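I moved to Ditham two years ago and I still learn English mostly from small daily things. A thread about learning the words of a house, when you did not grow up in the language.
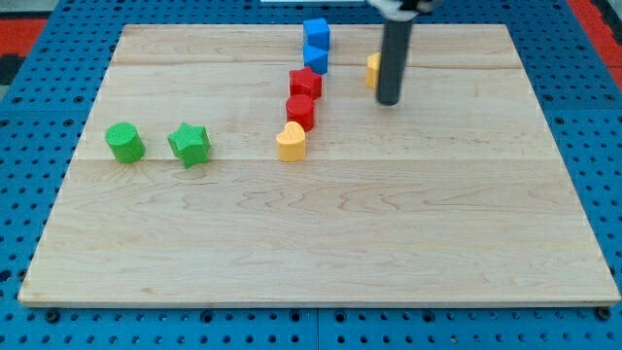 My first problem was the hardware store. I knew the words "democracy" and "environment" from school, but I did not know "hinge." I stood in front of the man and opened and closed my hand like a bird. He gave me gloves.

So I started a list. I write only words which I needed and did not have. The rule is strict: if I did not need it that day, it does not go in. In August the list passed 200 words.

Some of them: hinge, drain, ladle, fuse, lint, doorstop, windowsill, wall plug. The last one is difficult, as for some people it is where the electricity comes out and for other people it is the plastic piece for a screw.

I tried an app before this, Zistarero. It is a nice app and it promises the 4000 most common words. I learned "parliament" again. I did not meet "lint" in it, at least not before I stopped paying.

What helps me more is catalogs. The paper one from Horgan comes to our building for free. Every object has a picture, a name and a price, and the grammar is very simple. I read it on the bus to Kutstead, 15 minutes each way.

Be careful with catalog language, though. I asked a neighbor if she had a "multi-purpose food storage solution" to lend me. She thought for a while and then she said, "You mean a box?"

The small verbs are worse than the nouns. You turn off the tap, but you also turn it down. You put up a shelf, and you put up with a noise. I write these ones in full sentences, otherwise I mix them by the evening.

A question for those who learned English as adults: do you say the words aloud at home? I do it when I cook. "I am draining the pasta. I am wiping the counter." My family has asked me to do it more quietly.

Some of you asked for the list. I will type it this weekend, but my spelling needs checking first. I had "ladel" in there for over a year.

Also, please tell me the name of the small metal thing at the end of a shoelace when it is not plastic. Is it still an aglet?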